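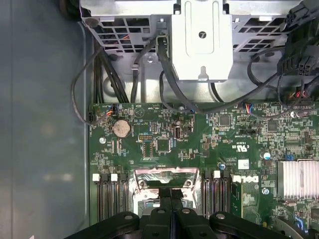 Whiteley has approved the purchase of 2 robot cells for its computer teardown line and opened the budget for a third, the company said on 26 May 2020. The cells will take in used desktop machines and remove parts for resale or recycling, a job now done by hand at three benches. Planning was based on trials inside open cases. The gripper has to reach the CPU socket between two banks of memory slots, with black cables running down from the drive cage and a heatsink at one side, and that clearance set the finger length in the purchase specification.

The order was placed with Kunlow, which will supply the arms, grippers and wrist cameras. Ledus will build the fixtures and guarding. Delivery is split into two stages so that one bench can stay in manual operation until the first cell is accepted.

Acceptance requires a run of 300 desktop cases of mixed make, with stops logged by cause. Coin-cell batteries must be removed before any other board-level step. Cable handling is priced as a separate item and may be deferred.

"We budgeted for the fixtures first and the arms second," said Séverine Chauvin, head of equipment planning at Whiteley. "Case geometry varies more than the parts do, and a cheap fixture costs us in every shift."

The plan allows 1860 operating hours per cell in the first year. Of these, 1032 are assigned to production and the remainder to setup, operator training and maintenance. Spare gripper fingers are included in the initial order. Software licenses are carried under operating costs.

Jade Yeoman, project engineer at Ledus, said the fixture drawings were released in April. "The clamp points are on the chassis wall, so the board is left free," Yeoman said.

The program is run internally under the name Pluton. A decision on the third cell will follow acceptance of the second.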